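Checking and resetting the open position on a hand-held gripper

Most of the "calibration drift" I get asked to look at is a loose screw or a pad that has crept. The setup sheet for the Majali says to recalibrate first. I would leave that until last, and Darlene Penner, who wrote half the sheet, has stopped arguing with me about it.

Put the tool over a plain, light surface with nothing between the fingers and let it open all the way. Look at the picture from the tool's own camera, because that is what your software will be working from.

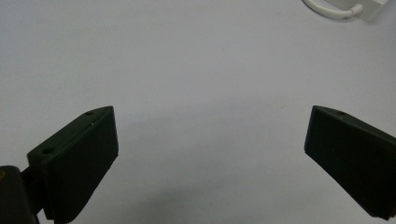
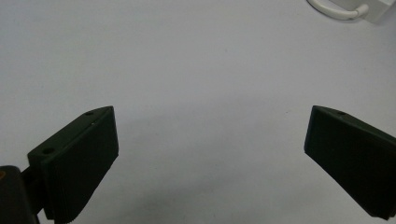

Fingers apart, pale tabletop, nothing held, in both views.

What to look for

Both fingers should be in view, with a clear gap between them. Don't expect perfect symmetry. The camera sees one finger more face-on than the other, and I've watched people shim a good finger to fix what was only a viewing angle.

Compare against a saved view from the day the tool was set up. If you never saved one, save one now and be honest in the file name that it isn't the original.

Tightening the fingers

1. Switch off and unplug the tool.
2. Hold the finger by its block, never by the pad face, and try each screw in the sloped top. A quarter turn of play is enough to matter.
3. Snug them by hand with a short driver. Printed plastic strips easily, and thread locker is oversold – some kinds will crack it.
4. Wiggle the short link behind the finger. Movement there won't be cured by any amount of tightening up front.
5. Repeat on the other side.

Cycling it

Open and close the tool 30 times, then save another open view and lay it over the first. Nabil Sleiman does 11 cycles and calls it settled. Maybe so, but the one at Sitwood passed at 11 and had slipped by 32.

If the tips still don't line up with your saved view, swap the pads before touching the software. Worn pads change where the fingers meet when closed, and a new offset only hides that until the next pair goes on.

When to recalibrate

After a finger or link has been replaced, or the camera has been moved. The Fletano routine takes 16 steps and asks you to confirm the open width twice. Measure it both times – the second prompt fills in your first answer and will happily accept it.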